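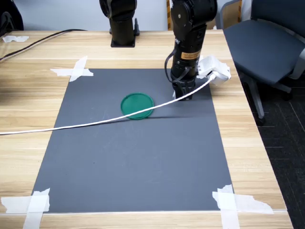 Staff at Prikwood's packing site in Wedham have been told that no jobs will go when robot arms start taking over part of the small-parts work in September. They have been told this in a letter two paragraphs long, and several of them would like it to be longer.

The company, which sorts and boxes spare fittings for kitchen and bathroom suppliers, employs 144 people at the site. It has been trying out arms in an upstairs office since the spring, with software from a firm called Asedum. If the trial is signed off, the arms will move down to the picking benches, where 16 people now spend their shifts lifting small pieces out of trays and setting them where they are wanted.

Prikwood says those 16 will be "moved into higher-value roles". Asked what the roles are, a spokesman said they were still being worked out. Asked whether they would be at the same grade, he said pay was a matter for individual discussion. The letter to staff mentions neither.

What the arms can do at the moment is modest. The task on show upstairs uses a green plastic lid on a dark mat taped to a table, and a white block small enough to sit on the lid with plenty of room to spare. A person on the benches handles hundreds of different parts in a shift, some of them oily, a good many bagged in twos and threes, and a fair number put in the wrong tray by the supplier. None of that is in the trial yet.

Asedum says this is normal and that simple objects come first. It would not give a success rate. It did say that the system "improves with every session", a claim that is hard to check without the figure it is supposed to be improving on.

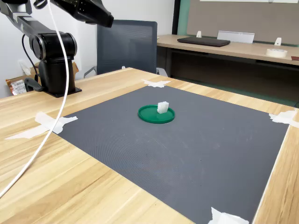 Oluwatosin Nwankwo has worked on the benches for five years and was one of two pickers asked to spend time upstairs during the trial. She says she did not mind the work itself, which was mostly putting things back for the next go and writing down what had happened.

"It's quiet up there and you get a chair," she said. "But I was on that for three weeks and my bench wasn't covered, so the others were doing mine on top of theirs. Then we get the sheet round saying picking's down. Well, yes."

She has asked twice whether time spent on the trial will count towards the training grade, which carries a small rise. She was told it was a good question.

The point about cover came up again and again among staff who spoke to us. The trial has been described by managers as costing the floor nothing, but the hours have come from somewhere. One picker on the late shift, who did not want to be named, said breaks had been getting shorter since the spring and that people had stopped swapping shifts to help each other out, as there was no slack left to swap.

There are also worries about what is left once the easy pieces have gone to the machines. Pickers at present get a mix: a tray of awkward springs, then something simple. If the arms take the simple trays, the people will be left with the springs all day. Prikwood said it had "considered variety of work" but did not say what it had decided. No assessment of strain on hands and wrists has been shared with staff, though the company says one is planned.

Not everyone is against it. Two of the older pickers said they would be glad to see the back of the smallest parts, and a packer in the next bay said the arms could hardly be worse than the labelling machine, which she has to restart by hand several times a shift. That machine was also brought in with a promise that it would free people up. It has had somebody standing next to it ever since.

The comparison bothers the company. A manager who showed us round said the labeller was "a different generation of kit" and should not be used to judge the new system. He was less sure about who would look after the arms once they were on the floor, who would clear up when a part was dropped, and whether that would be a job in itself or an extra for whoever was nearest.

What the trial has done to the idea of a bench is another matter. Upstairs, the object sits on a clear mat with nothing near it. Downstairs the benches are crowded and shared between shifts, and people lay them out to suit themselves. Staff have been warned that layouts will be fixed from September so that the arms find things where they expect them. Left-handed pickers, who currently turn their trays round, have asked what this means for them and are waiting for an answer.

Olatunji, the consultancy that drew up the business case, put the likely saving in a report which Prikwood has declined to release. The staff forum asked for a copy and was offered a summary. The summary gives no figure for retraining and assumes that the benches keep their present output while the change is made, which, going by the spring, they have not.

Prikwood said it was "fully committed to bringing our people with us" and that a decision on the September start would be made once the trial data had been looked at. It would not say what result would lead it to stop. 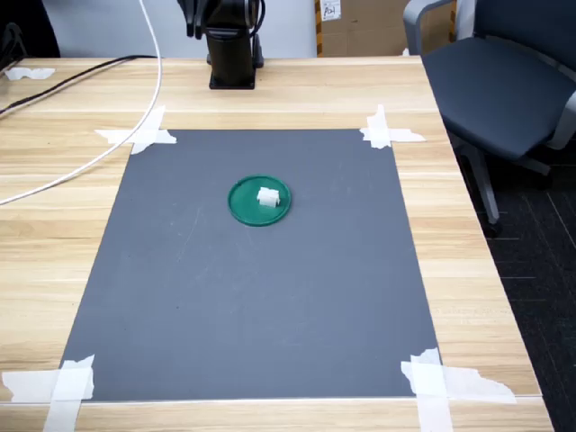 What happens next

The staff forum meets the company again before the end of the trial. It has asked for the new roles to be put in writing with grades attached, for cover to be arranged when pickers are sent upstairs, and for the promise on jobs to carry an end date. The present letter says there will be no losses "as a result of this phase". It does not say how many phases there are.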